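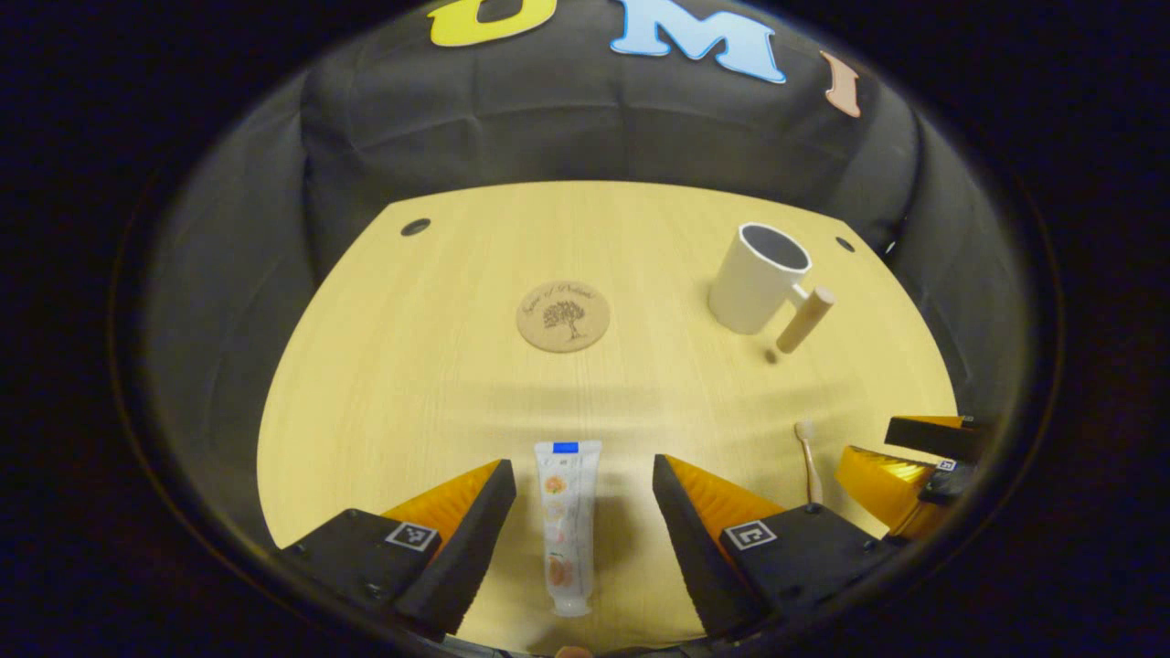 Call for Participants: Open Day Demonstrators and Visitor Guides

The Redbridge Center for Assistive Automation invites applications from adults who wish to take part in its spring open day in May. We are seeking 30 participants to work with our staff at the demonstration tables and to accompany visiting groups through the building. No background in engineering is required.

About the open day

The Center opens its laboratories to the public once a year. Visitors include high school classes, families, occupational therapists, and staff from local care homes. This year's program concentrates on manipulation of everyday objects, with a focus on the bathroom and the kitchen. At the main table, hand-held grippers are used with ordinary household items such as a tube of toothpaste, a toothbrush, a mug, and a coaster. Visitors will be able to try the grippers themselves under supervision, and will then see a robot arm attempt similar tasks in the Iyengar Room next door.

The open day is directed by Sreekumar Thampi, head of public programs, and is supported by the Enau Fund for Community Learning.

What participants will do

Participants will be assigned to one of two roles. Preferences may be stated on the application form, although we cannot promise that every preference will be met.

Table demonstrators will show visitors how to hold a pair of grippers, approach an object, close the fingers on it, and set it down again. They will reset the table between groups and answer simple questions. Technical questions should be passed to the staff member on duty, who will be present at all times.

Visitor guides will meet groups at the Imen Street entrance, check them in, and lead them through the demonstration rooms in the order given on the day sheet. Guides should be comfortable speaking to a group and keeping to a schedule.

Time commitment and payment

All participants must attend one training session of 3 hours, held at the Center in the weeks before the event. On the open day itself, participants are expected from 8:30 a.m. until 4:30 p.m., with a lunch break and two shorter breaks. Lunch is provided. Participants receive a fixed payment for the training session and the open day together — the amount is stated in the participation agreement, which is sent with the offer of a place. Local bus fares will be repaid on presentation of a receipt.

Who may apply

Applicants must be 18 years of age or older and able to attend both the training session and the full open day. Demonstrators need enough hand strength to open and close a gripper repeatedly over a morning or an afternoon. Seated positions are available at every table, and applicants who use a wheelchair or other mobility aid are warmly encouraged to apply. Spanish speakers are particularly welcome. Employees of the Center and members of their households are not eligible.

Recording

Parts of the open day will be photographed and filmed for the Center's annual report. A consent form will be provided at training. Participants who do not wish to be recorded may still take part and will be given a badge of a different color.

How to apply

Application forms are available at the front desk and from the public programs office, Room 3640. Please complete the form, name one person who can provide a reference, and return it to the same office by 5 p.m. on the last working day of March. Forms may also be mailed to the Center, marked "Open Day — Participants."

Selected applicants will be invited to a short conversation with a member of the public programs team, in person or by telephone. Offers will be made in April. Applicants who are not offered a place may ask to be kept on the reserve list.

Requests for large-print forms or for other help with the application should be made to the front desk.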